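Kids' Corner > How Things Move > Trucks and Roads > Weigh Stations

Search this site Enter a word Go

We use cookies to remember your settings. Accept Manage choices

Why Do Trucks Stop to Get Weighed?

2021-04-12

If you have been on a long car trip, you have probably seen a sign next to the highway that says WEIGH STATION. Under it there may be another sign that says OPEN or CLOSED. Cars drive right past. When the station is open, most big trucks have to pull off.

A weigh station is a place where trucks get weighed. The scale is a flat plate set into the ground, and the truck rolls onto it. Inside a small building, an officer reads the weight on a screen. If the weight is fine and nothing else needs checking, the driver gets a green light and goes back to the highway.

Why does the weight matter?

Roads look hard, but they bend a tiny bit each time something heavy rolls over them. You can't see it happen. After many heavy trucks, the pavement starts to crack. Water gets into the cracks, and in cold places the water freezes and pushes the cracks wider. That is one way you get a pothole.

Bridges have limits too. Some small bridges have a sign showing the most weight they can hold. A truck that weighs more than the sign says has to find another road.

Heavy trucks also take longer to stop. A truck with too much in it can wear out its brakes going down a steep hill.

How heavy is too heavy?

On interstate highways in the United States, the usual limit for a truck and everything in it is 80,000 pounds. That counts the truck, the trailer, the fuel, the load and the driver. Some trucks carry things that can't be split up, like a giant machine part. Those trucks need a special permit.

There is a second rule that is harder to see. The weight on each group of wheels has a limit as well. A bar that connects a left wheel to a right wheel is called an axle. Most big trucks you see on the highway have five axles, in 3 groups: one axle under the front of the cab, two under the back of the cab, and two near the back of the trailer. Each of the groups with two axles can usually carry 34,000 pounds.

So a truck can be light enough all together and still be too heavy in one spot.

Let's follow a load

Say the Gebremichael trucking company is moving 652 boxes of Stonda floor tile from Riten to Lendbridge. The boxes are loaded and the doors are shut. Before leaving, the driver goes to a scale and gets these numbers:

Front axle: 11,900 pounds
Back of the cab: 32,700 pounds
Trailer wheels: 34,800 pounds

Add them up and you get 79,400 pounds. The total is under the limit. But look at the trailer wheels. They are 800 pounds over.

The driver doesn't have to take any tile out. On many trailers, the back wheels can slide forward or backward on rails and lock into place with metal pins. The rails have a row of holes for the pins. Sliding the wheels toward the back of the trailer puts more of the load on the cab's wheels and less on the trailer's.

On this trailer, each hole moves 250 pounds. The driver slides the wheels back 4 holes. Now the trailer wheels carry 33,800 pounds and the back of the cab carries 33,700. Both are under the limit, and the truck can go.

What else do officers check?

They may look at the tires, lights and brakes. They may ask to see the driver's log, a record of how many hours the driver has worked. If something is not safe, the truck has to stay parked until it is fixed.

Do all trucks have to stop?

Rules change from state to state. Small pickups usually don't have to. Some big trucks carry a device that sends a signal to the station ahead. If the company has a good safety record, the driver may be told to keep going. Some roads have scales built into the highway lane that weigh trucks as they roll over. This is called weigh in motion. It is less exact than a scale where the truck stands still - but it helps officers pick which trucks to call in. 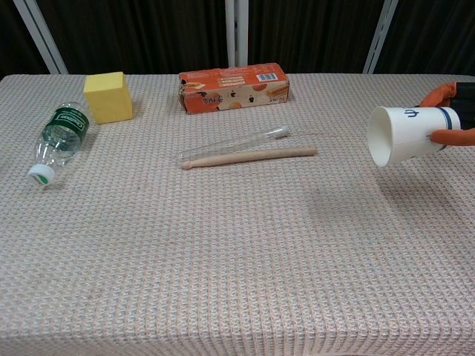
Extra wheels help because they spread the weight over more road. Think of the road as a grid. The tablecloth in the picture has a fine grid pattern of tiny raised squares, and you can pretend each square is a little patch of pavement. If you press down with one fingertip, only a few squares take the push. If you press just as hard with your whole hand, many more squares share it, and each one gets less. A truck with more tires on the ground works the same way. Try it at home with a folded towel - one finger first, then your flat hand - and see which one sinks in deeper.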